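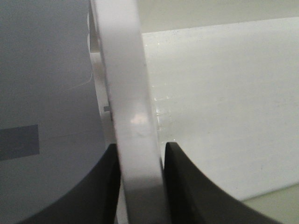 White plastic is a poor choice for any household surface that gets touched more than once a day, and I would like manufacturers to stop treating it as the neutral option.

The usual argument in its favor is that white shows dirt, and that showing dirt encourages cleaning. The first half is correct. A dark smudge on a white trim strip can be seen from across a room. The second half assumes that whatever is visible can be removed with a damp cloth, and on semi-gloss plastic this holds for the first year or so. After that the surface carries fine scratches, the scratches hold grease, and the cloth passes over them. What remains is a gray mark that is technically part of the strip.

Gloss makes it worse. A glossy curve throws a highlight under any ceiling light, and a mark next to a highlight is easy to miss at noon and obvious at 9 p.m. I have wiped the same strip twice on a Sunday, once in daylight and once under the lamp, and found different marks each time.

Matte gray-blue surfaces behave better. They scatter light evenly, and a thin scratch on them reads as a thin line and no more. Their weakness is that oily fingerprints darken them, but a mild detergent solution handles that, and the color forgives what is left.

The worst location is the joint. Where a curved part meets a flat panel, there is nearly always a narrow ledge behind the trim, wide enough for crumbs and too narrow for a finger. Symonenko sells a joint brush with 58 bristle tufts for this purpose. It works, slowly. The Jirkeck version is cheaper and sheds. A cotton swab is adequate if the ledge is shallow.

When we refitted the flat in Zetville, the supplier offered the same trim in white or mid-gray, and the gray cost 366 more for the full set. We took the white. I now consider that a false economy, given the hours spent on it.

My recommendation is narrow. Keep white for panels above shoulder height and for backs that face a wall. Use a matte mid-tone for edges, handles and anything with a lip. If white is already installed, skip the abrasive sponge entirely, including the melamine kind, which is an abrasive whatever the packaging says. Zirkar prints a warning to this effect on its liquid cleaner, in small gray type on a white label.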